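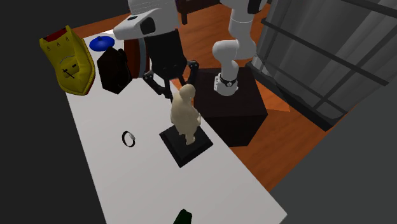
Ticket 1266 - Star tracker loses lock after slew

Opened: 9 Mar 2022
Product: Vuveck mount controller, with Trellunum guiding software
Status: waiting for user

Problem: I try to photograph comets with long exposures. After each slew longer than 100 degrees, the guiding stops and the log says "no reference star". Short slews are fine. In February, with the older firmware, I did not have this problem.

Tried so far:
Changed the USB cable - no difference.
Set the exposure of the guide camera to 2 seconds. More stars are found, but the lock is still lost.
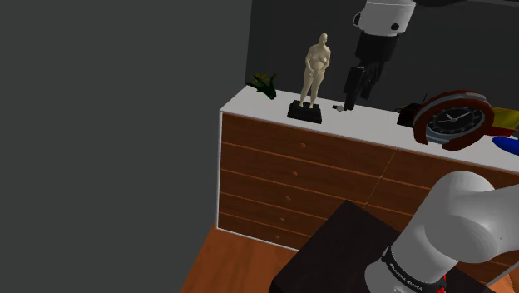
Then I loaded the Triladley star catalog again, and the error came later, after 6 minutes. I attach the full log.

Reply from Stougaard support: Please check if the option "keep orientation after flip" is on. The new firmware turns it off when it updates.

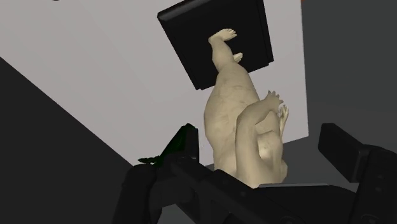
The option was off, thank you. I turned it on and did one long slew, and the lock stayed. But the preview of the sky is now upside down, with south at the top, like the cream figurine lying with its feet toward the top and its upper body reaching down. The guiding does not seem to care about this, only my eyes. Is there a setting for the preview alone? I will test again on the next clear night and write the result in this ticket.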